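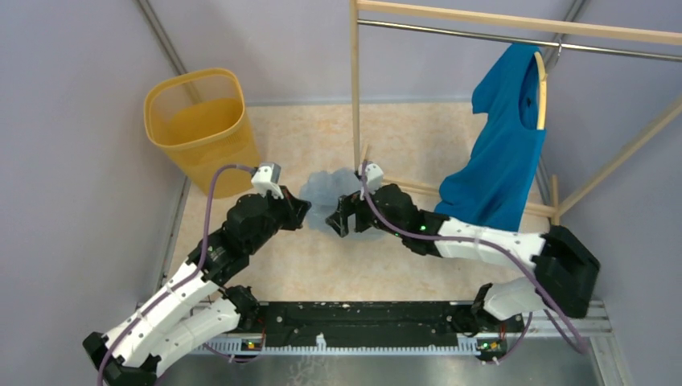 A tall plastic basket with small holes in the sides, and a light wooden clothes rack.

How to Dry Laundry Indoors Without the Musty Smell

When we moved into our apartment on Brikari Street there was no dryer, and the nearest laundromat was up a hill I did not care to climb with a wet load. So I learned to dry everything inside, and for the first couple of months I learned it badly. Towels came off the rack smelling like a basement, and my favorite sweater grew shoulders like a linebacker. It goes much better these days, and I'd love to save you a few stinky towels.

What you'll need

A rack of some kind (wood, metal, whatever you have), a small fan, a basket with holes in it, and a few hangers. A dehumidifier is nice in a damp climate but I went years without one.

Step 1: Start with a better spin

Most of the work happens before the rack comes out. If your washer lets you pick, use the fastest spin your fabrics can take, then run a second spin with nothing else added. Ours takes 6 minutes and saves me hours of waiting on jeans. Go easy on wool and anything silky. For those I roll the piece up in a dry towel and kneel on it, and it works beautifully.

Step 2: Get it out of the machine

Set a timer if you're forgetful like me. Wet laundry that sits in a closed drum starts to smell before it has even had a chance to dry, and then you're washing it twice. If you can't hang it right away, at least move it to a basket that lets some air in.

Step 3: Shake and smooth

Give each piece one good snap, the way you'd shake out a picnic blanket. Then smooth the collars, plackets and pocket flaps with your hands. I almost never iron now, and I used to iron pillowcases!

Step 4: Hang with gaps

I know you want to fit the whole load on there. Please don't. Leave a couple of fingers of space between pieces, and hang thick things next to thin things so you don't end up with a wall of denim. A few habits that help:

Shirts go on hangers, buttoned at the top.
Pants hang from the waistband, pockets pulled out.
Towels go over two rungs instead of one, so there's a gap down the middle.
Socks can go on the lowest rungs, toes down.
Sweaters lie flat on a towel, and get flipped once.

Step 5: Move the air

Put the fan on low, a few feet away, aimed across the clothes and a little upward. Crack a window if it's dry outside. In August, when the air here is like soup, I keep the windows shut and run the dehumidifier with the door closed. A shirt can be done by bedtime that way, though heavy towels may need up to 20 hours, and I've quit arguing with them.

Step 6: Turn things halfway

Flip the towels, turn the jeans inside out, and trade the pieces in the middle with the ones on the ends. It takes no time at all - I do it while the kettle boils.

Step 7: Check before you fold

Feel the seams, the waistbands and the insides of hoods. Those are the last places to dry, and one damp cuff can make a whole drawer smell. If you're not sure whether something is damp or only cold, hold it against your cheek for a moment.

If the smell is already there

Wash the towels again on hot with a cup of plain white vinegar in place of the softener, and dry them in the breeziest spot you've got. Never mix vinegar with bleach, please. And do clean the rubber seal on your washer while you're at it - mine was a horror the first time I looked.

Posted 2020-04-13 in Laundry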